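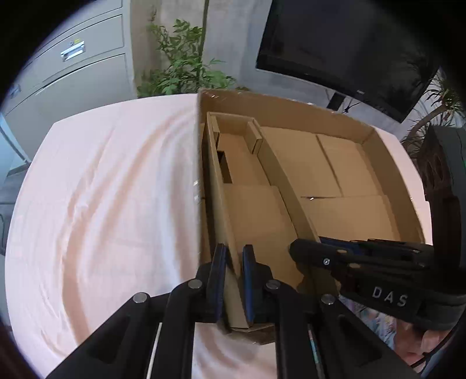 A two-finger hand-held gripper closed over the side wall of a cardboard tray, with a second gripper at right.

The Broteo hand gripper is a two-finger tool held by a person and used to record handling tasks for robot arms. Its fingers ride on angular linkage arms joined by round pivot pins, a wonderfully simple layout that makes it one of the easiest grippers to keep in good shape.

Setup
Grippers are normally set up in pairs, left and right. Each finger pad is pressed on by hand and checked for a square meeting with its partner. The Stelitz routine, written for the Ikov workshop, then calls for 200 full open-and-close strokes before any recording begins. Thin cardboard is a favorite test material, and a great one! A wall held between the pads shows at once if one finger leads the other, and it creases if the grip is too hard.

Care
The pivots do most of the work and get most of the attention. Dust from corrugated board packs in beside the pins and is brushed out dry; oil is avoided, as it creeps onto the pads. Pads are wiped after each session and replaced in pairs.

Repair
A loose pin can be changed in minutes without taking off the fingers. The Qian pad set, parts 73 and 74, fits both hands. Older units with part 49 need a new finger screw as well.

See also
Parallel linkage
Gripper pad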